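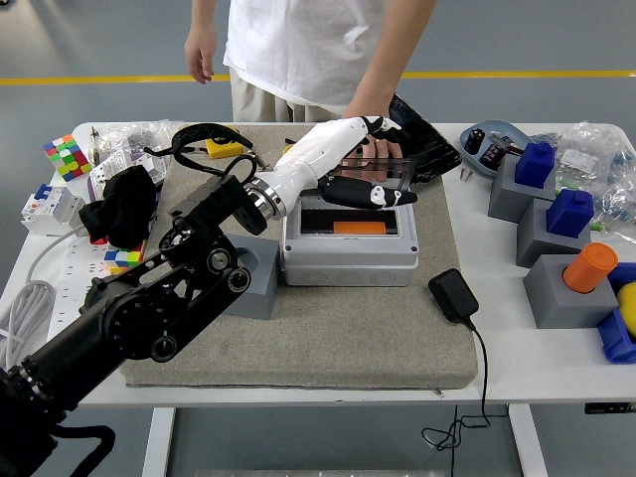
Home | Syllabus | Notes | Readings | Contact

Mobile Game Design, Notes 2: Energy Timers and Why We Put Up With Them

Okay, picking up where we left off with Ralel, the little farm puzzler I made you all download. I played it for most of October and my notes got messy, so bear with me.

An energy timer is a limit on how much you can play before you wait or pay. In Ralel you start with 40 energy and each puzzle costs 2. Do the math and you get twenty puzzles, which feels generous on day one (I never ran out!) and pretty stingy by the second week, when the boards get hard and you're burning energy on retries.

Ruxandra asked last time if a failed puzzle should cost the same as a win. Great question – I go back and forth. Stinlow gives you the energy back when you lose, and I stuck with it a lot longer. I'm at level 1,368, please don't judge me.

For next class, play Enine for a few sessions and write down:
- when you first hit the timer
- what the game showed you right then
- whether you closed it or waited

Keep it to a page. Don't spend any money on this – I mean it. Tincuța Barbu's chapter on session length is optional but a fun read, and we'll start with her chart.

Recent notes
Notes 1: What Counts as a Session?
Touch Controls and Fat Thumbs
Reading a Store Page

This site uses cookies. By continuing you accept our cookie policy.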